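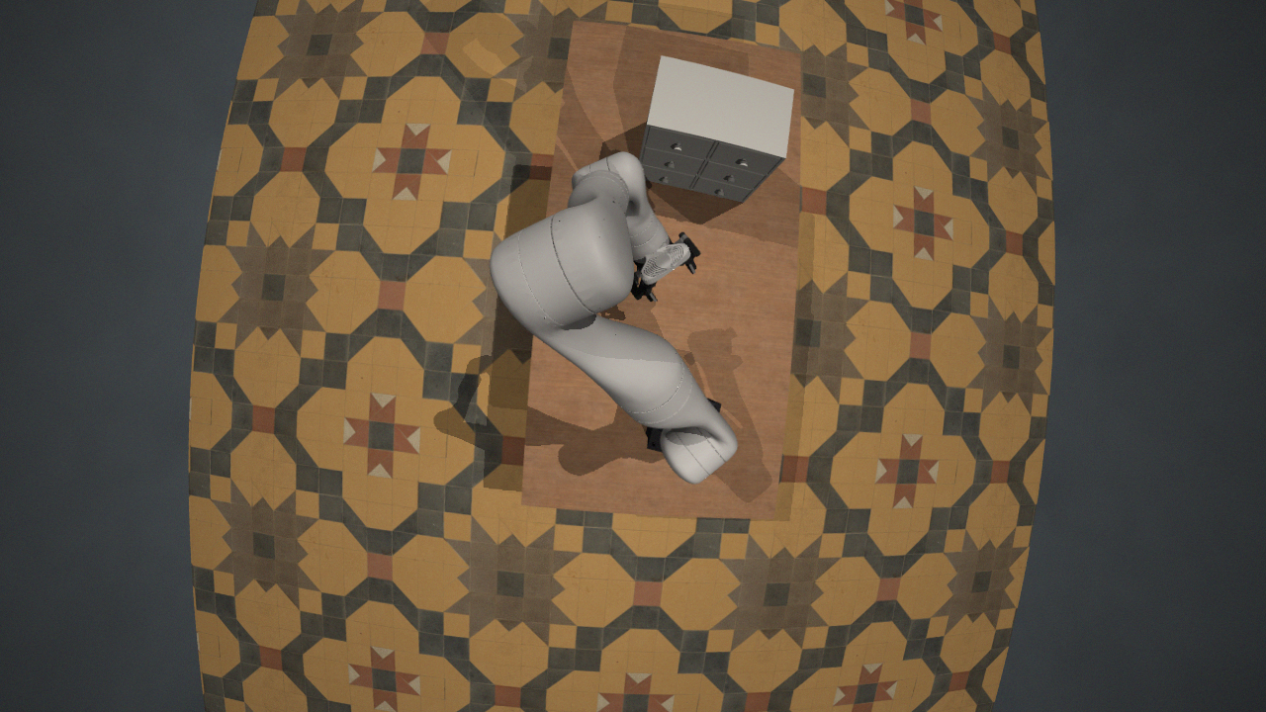

Image: Yamila Iturra / Nevetti

Patterned tiles in the hallway, or carry the timber through? Going round in circles
Posted by Violeta Figueroa, April
241 shares, 68 comments

Hi all, long-time reader, first time I've had anything to ask! We bought a weatherboard place last year (1920s bones, 1980s everything else) and we've got to the hallway, which has brown carpet over goodness knows what. It runs straight from the front door to the kitchen, long and skinny, and it gets absolutely hammered. Two kids, a dog, footy boots, the lot.

I've wanted one of those old-style geometric tiled entries ever since I was little. My nan had one, all mustard and rust, and I used to hop from star to star on the way to the loo. My husband wants to carry the floorboards through from the lounge so the whole house feels like one house, and he does have a point. The boards in the lounge came up beautifully when we had them sanded.

So my worries are a) can you even put tiles on a floor that bounces a bit, b) is grout going to be a filthy nightmare by winter, and c) will it look like I've stuck a pub entrance in a cottage? We've had one quote so far, from a local mob called Giston, and it had $529 on it for "floor prep" with no explanation whatsoever. Is that a lot? Is that suspiciously little?? I rang and left a message but haven't heard back.

Budget is not huge. I'm happy to do the donkey work myself (ripping up, scraping, carting to the tip) but I won't be laying anything with a pattern, I know my limits. Can't hang a picture straight.

Fermín Godoy

Done this exact job in a very similar house so I'll have a crack.

Bounce first. Tiles over floorboards is fine and people do it all the time, but the floor has to be stiffened up and then sheeted with fibre cement underlay before a single tile goes down. Get under the house with a torch if you can fit. I found two stumps that weren't touching the bearer at all, they were just sort of hanging there for company! Packing those took an afternoon and the bounce went from trampoline to barely there. If you can't get under, pay somebody skinny.

On the $529, I wouldn't call it cheap or dear until you know what's in it. Ask them to write down whether it covers the underlay, the screws and glue, trimming the doors and whatever strip goes where the tile meets the boards. Ours "didn't include" the doors and we only found out when the bathroom one wouldn't shut.

One more thing and please take it seriously. If there's old vinyl or lino under that carpet, don't scrape it or sand it. Some of the backings and glues from back then have asbestos in them. Get a sample tested first. I know you said you were keen on the scraping but leave that bit alone until you've got a result in your hand.

Grout: go mid-grey. Whoever talked me into ivory has a lot to answer for. I seal ours once a year and mop with plain warm water and a tiny bit of neutral cleaner, and it looks fine so long as you don't get down on your knees with your glasses on.

As for your husband, you could always split it. We tiled from the front door up to the arch and ran boards from there on. The boots come off on the tiles (in theory) and past that it's all timber.

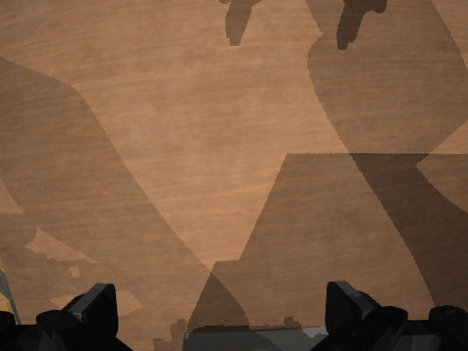

Wood grain close up.

Get samples of the timber and the tile on the floor next to each other and leave them there for a week, morning and night. Ours looked great at lunchtime and horrible under the hall light, so we swapped the globe and then it was fine again. Cheaper than new tiles.

Sebastián Arancibia

boards all the way. tiles are freezing on your feet and everything you drop on them smashes

Nusrat Mollah

I'm going to disagree with Sebastián a bit, a runner fixes the cold feet and you'd want one over boards anyway with a dog. Our kelpie took the finish off our hallway boards in under a year, there's a track like a sheep path.

Violeta, what I'd add to Fermín's answer is to think about pattern size. If you buy the 300 mm printed ones (the pattern's printed across one big tile) they go down much faster and there's less grout, so your labour should be a fair bit less than with all the little cut pieces. The catch is a skinny hallway. Ask the tiler to lay a row out dry and start from the centre line, otherwise you can end up with half a star down one wall and a sliver of nothing down the other. Mine wanted to start from the left skirting and I had to be quite firm about it, which I hate doing.

And if you do a plain border down both sides it hides how crooked the walls are. Mine are out by a couple of centimetres from one end to the other and you'd never pick it.

I don't think it'll look like a pub, by the way. Plenty of little cottages had them! Get a second quote before you ring Giston again, and make sure both of them have had a look at the floor in person.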